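Ticket 161: Garnside shop directory, wrong tenant showing
Status: Resolved
Reported by: Jaruwan Nilsuwan

The town centre directory still lists Carulen in unit 11. The shop closed in December and Þrastardóttir now trades from the unit, selling lamps and small furniture. Searching for the new name brings up no results.

Reply from Esent support
I changed the tenant record and cleared the page cache. Unit 11 is right on the website, but the search box still returns the old name. Typing the name with a plain T finds nothing either. 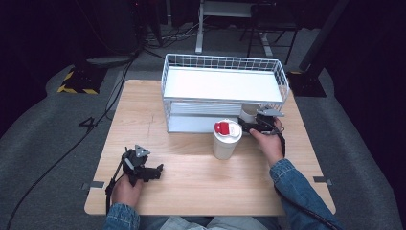

Working at the square table, with a gripper in each hand.

Update, 3.40 pm
The search index was rejecting any name starting with Þ. I added "Thrastardottir" as a second spelling and rebuilt the index. Both spellings now open the correct page.

Jaruwan Nilsuwan
Works on my phone and laptop. The printable map still says Carulen, can you change that as well?

Reply from Esent support
Map replaced with version 2. Please reload the page before printing. Closing the ticket.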